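Sorters wanted - Stillow, Rakena site

We need people to sort mixed bins. Toys, balls, cloths, cans, wrappers, all in together. You take things out of the tray and decide which colored box they go in. Yellow, blue or pink. That's the job.

Shifts are short. Start 8 in the morning, done by lunch. 6 places open, running through December. No experience needed, training on your first morning (paid).

What you'd be doing
- emptying a full tray one piece at a time, no tipping it out
- soft stuff and crumpled stuff too, not just the easy balls and blocks
- putting each piece through the round hole in the right box
- refilling the tray for the next round, mixed up properly
- writing down anything you weren't sure about - wrappers mostly

You'd suit it if you
- don't mind doing the same thing alot
- can stand at a table for a while, stools available
- see colors well enough to tell the boxes apart
- turn up when you said you would

Pay is 2,000 for the full run, half at the midpoint, rest at the end. Miss a shift, tell us early and we'll move you. Tea and coffee free, lunch isnt.

Where: Skoltmont building, room 607. Lift works. Bike racks round the back on the Daver side. Bring flat shoes, tile floor is hard on the feet.

To apply send a few lines on yourself and which mornings you can do. No resume needed. Put SORTING in the subject or it'll get lost. We reply to everyone, might take a week.
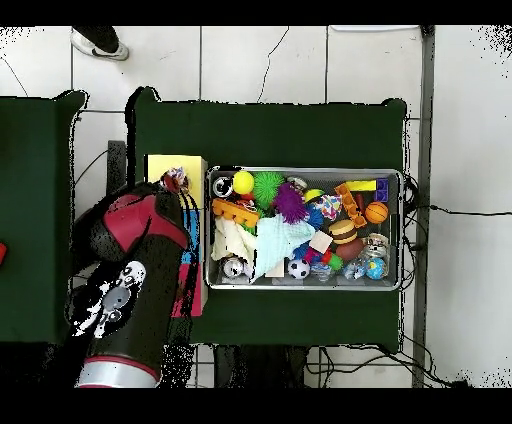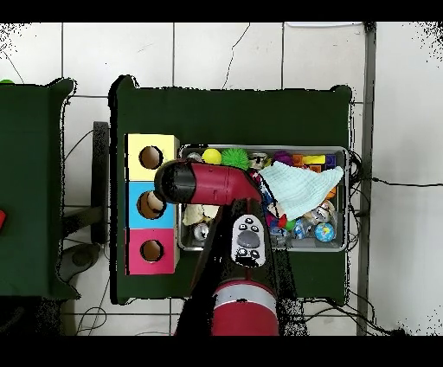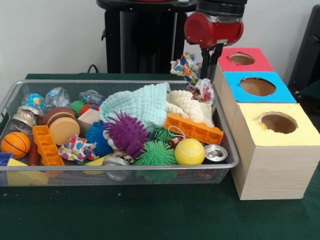
Full tray and the colored boxes, room 607.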